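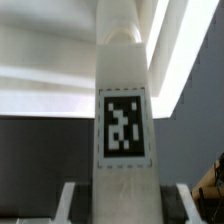

PASTOW, 27/12/2024 - The Claeys Seabird Trust will close 10 nesting ledges on the Droltau headland to climbers and drone operators from March until the last chicks have left the cliffs. The closure follows a survey of the site that recorded 1324 breeding pairs of kittiwakes, a small gull that returns to the same ledges each year. Ledges under the closure will be listed by number on the trust's website. A square black marker printed on paper is on the front of the white block. The trust's survey staff will repeat the nest survey after the birds return.

"Kittiwakes leave the nest when something flies or climbs too close, and gulls and crows take the eggs," said Cleiton Vieira, director of the trust. "We recorded 49 failed nests on the south face last season. Most were next to a climbing route."

The closure covers the south face and the sea stack. The coastal path and the north face will stay open, and dogs must be kept on a leash between the parking lot and the lookout.

Local climbers agreed to the plan after 2 meetings with the trust. Azlan Chong, who represents the Musiter Climbing Club, said members had asked for clear dates and a map — both will be posted at the trailhead before the closure begins.

Boat operators are asked to keep their engines low near the stack and to avoid sounding horns. Reports of disturbed birds can be made at the trust's office in Pastow.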